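# Dennis Muriithi would like you to buy the doors first

Dennis Muriithi has signed for robots twice. The first one, he says, is holding up a shelf.

"It was a beautiful purchase. Everybody came down to look at it. Then we asked it to go through a door."

He now plans equipment for Tendia, which runs residential buildings in Hamurberg and wants a two-armed mobile machine that can get itself from one room to the next. So far he has spent the money on simulation, which he describes as the only test lab where the walls are free. When I visited, he had a set of double doors open on his monitor and was eating lunch in front of them.

"Look at how much of a working day is doors," he said. "The brochure tells you payload. The brochure tells you battery. I want to know where the elbows go."

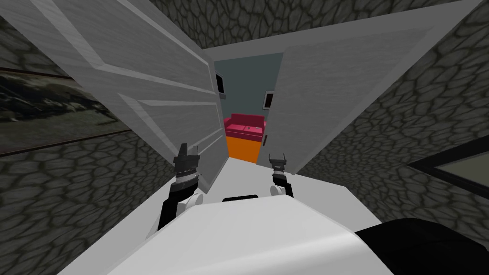 "And you can find that out before you owe anybody a cent. My predecessor found it out with a forklift and a lawyer."

His budget sheet has 15 lines, and the robot is one of them. He is proud of this, in a gloomy sort of way. The others cover spare fingers, floor repairs, training, insurance and an item labeled "Leandro," after Leandro Aranda, the engineer who builds the simulated rooms.

"I'm a line item," Aranda confirmed from the next desk. "I got cut in January and put back the same afternoon."

Aranda's complaint is with grippers. Buyers fall for hands with lots of fingers, he says, and then can't afford a second pair. He is working with plain two-finger ones and spends most of his time on the approach: which angle to come in at, and how close to a panel before the contact model gets upset.

"A door is a big flat thing with very little to hold," he said. "People budget for the holding. They should budget for the big flat thing." 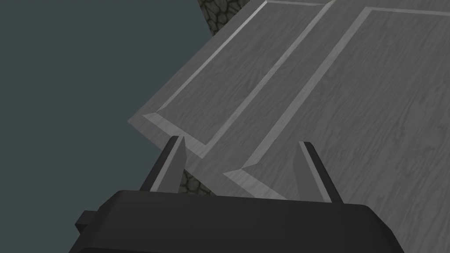 ## The quotes

Two suppliers are still in the running, Barroso and Andisura. Barroso's quote is five pages long. Andisura's is a phone call that Muriithi has been asked to think of as a quote.

He sends both the same simulated doorway and asks how their machine would handle it. "One sent back a video. The other sent back a calendar with a lighthouse on it. I've kept the calendar."

His advice to first-time buyers is to price five years of ownership, ask who answers the phone in year four, and measure every doorway personally – with a tape, on your knees if need be. He doesn't trust floor plans. He has met the people who draw them.
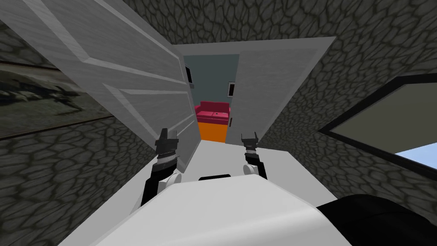

*Both arms forward at the open double doors, in Tendia's simulated test room.*

As for when the order goes in, Muriithi says he'll sign once finance stops calling the simulation "the video game." Aranda thinks that could take a while, and has asked for a better chair.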